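Hand or Gripper? Annapurna Unnithan on Testing Both

Posted 10 March 2022

Got Annapurna Unnithan on the phone between two test runs. She had 17 minutes, she said, then the bench was booked again. Notes typed up fast, sorry for any mess.

She runs the end effector trials at Skorotitz, small shop, mostly contract work. Since October the question on her desk has been the same one: stay with the two-jaw Fenirik gripper or move to the four-finger Stundetti hand. Same arm under both. Same controller too, a Zapata unit she has mixed feelings on.

"People want me to say the hand wins," she says. "It doesn't win everything. On boxes it's slower. On anything stiff with two parallel sides I'd take the jaws, go home early."

So where does the hand pay off? Thin stuff. Sheets, panels, floppy packaging, things with a curve to them. The jaws pinch at one spot and the rest swings away. "With fingers I can get under it. Spread the load a bit. You feel it in the data, the force trace stops jumping all over."

Her total so far is 465 grasps on thin parts, split between the two. The hand held 394 of them to the end – no wait, she corrects me, 394 is both together. The hand's share is better, she won't give the split untill the repeat runs are in.

And the glove? Knit, black, goes right over the fingers. Bare fingertips slid on the coated sheets, she says. Rubber tips stuck too hard and dragged the part on release. The knit was Anqi Ye's idea, first pair came out of a drawer.

"Anqi just put it on and hit run. I was annoyed, honest. Then I saw the numbers."

Downside is wear. The fabric fuzzes up and the fuzz gets into the wrist camera view, which bothers the edge detection more then she expected. They swap gloves after 78 grasps now. Before that they were guessing.

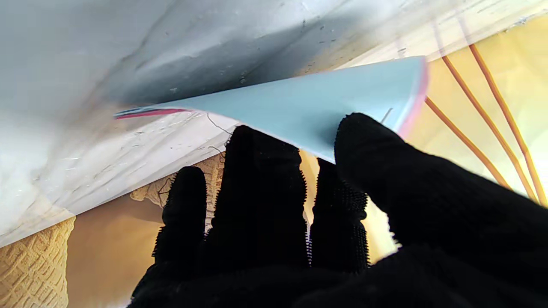 Gloved fingers under a thin blue sheet with a pink edge, wrist camera view.

Asked about cameras. She used to run one overhead and nothing else. Fine for finding the part, useless once the hand is over it. The wrist camera fixed some of that and brought its own trouble – glare mostly. "Strong light behind the work and half my image is gone. We tried shorter exposure, then the glove is a black blob. Pick your poison."

A second camera on the other side of the wrist is next. Anqi wants it. Annapurna wants to see the cable routing first.

Controller talk. The Zapata box handles the jaws without a complaint. With the hand it's more work, four fingers to tune and the stock grasp presets all assume something solid in the palm. They wrote their own. Took longer than the mechanical swap. "The mounting was an afternoon. The tuning, I'm still doing the tuning."

Would she buy the hand again? Long pause.

"For this customer, yes. For the last one, no. Ask what you're picking up before you ask what's on the end of the arm. Everyone does it backwards, me too, I had the brochure open first."

She plans to repeat the whole thin parts set with fresh gloves, same order, same arm speed, and with the Fenirik jaws padded in the same knit so it's a fair fight. Results go to the customer before they go to me. Somebody was calling her back to the bench by then and we left it there.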